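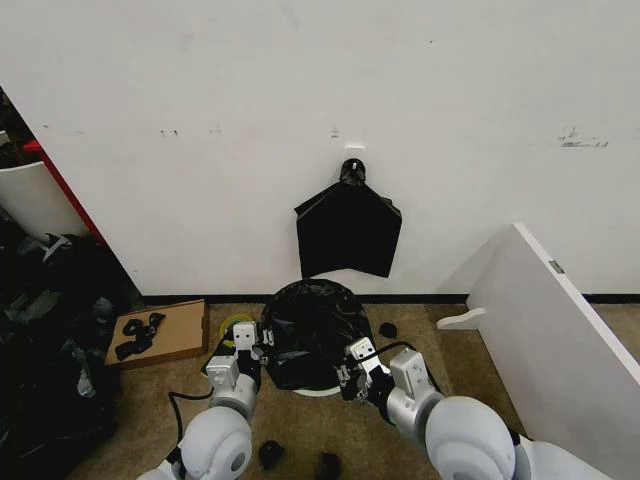
Según Consuelo Villalobos, los ganchos adhesivos Rovmont aguantan lo que promete el paquete siempre que la pared esté pintada en liso, y los que nos quejamos es que no limpiamos con alcohol antes de pegar. Yo limpié. Con alcohol, y esperé la hora entera que pide el folleto.

## Ganchos Rovmont, modelo pequeño blanco

Los compré en abril, desconfiando bastante. El fabricante dice que cada uno soporta 800 gramos. Para una bolsa de basura vacía o un trapo sobra. Para un paraguas mojado ya no lo tengo tan claro: el mío se cayó dos veces en el recibidor, y la segunda se llevó un trozo de pintura del tamaño de una moneda.

En azulejo la cosa cambia. Colgué una bolsa de tela con 500 gramos de arroz y ahí sigue. En pintura mate vieja, con el mismo peso, el gancho empezó a despegarse por arriba a los tres días.

Lo de «se retira sin dejar marca» me lo creo a medias. La tira hay que estirarla hacia abajo, muy despacio y pegada a la pared; si tiras hacia ti, adiós pintura. El folleto lo explica con un dibujo minúsculo. Los repuestos, además, se venden aparte y cuestan casi lo mismo que el gancho nuevo.

Probé también los de Drusside, más feos y más anchos. Agarran mejor en pared pintada, aunque quitarlos es una pelea.

**Nota:** 3 de 5 en azulejo, 2 de 5 en pintura. Para colgar bolsas y poco más, valen. El abrigo lo sigo dejando en la silla.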